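Project Report, Part 3: What We Spent and What We Should Have Spent

OK so the budget. When Byung-chul and I started the Tronullow project in March, we had 590 dollars for everything that wasn't the arm itself, and I honestly thought we'd have money left over. Ha! The gripper from Prultell ate 404 of it right away, and it was the cheapest one with a long enough reach. Mikkel Overgaard had told us to get three quotes first and we got one – my fault, I was excited.

That left 186 for cables, fasteners, spare pads and tape. I'd put tape down as 7 dollars (we blew past that pretty fast). I also forgot shipping completely, so the spare pads got bumped to the next order.
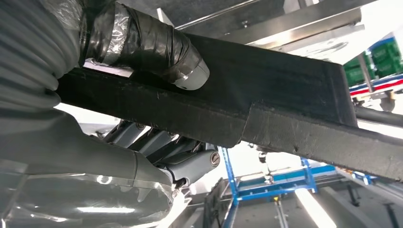 For next term I'd make a separate line for small stuff and protective stuff, and I'd make it bigger than feels reasonable. Count up the little things on our setup: the plastic film wrapped over the arm casing, the black tape and silver foil tape on the cylinder, all those dark hex screws at the top of the linkage. None of it was in my first spreadsheet. The pivot bolt needs a spare too, and Kauko Heinonen thinks Drinimum will sell them one at a time – I still have to email them and ask about shipping.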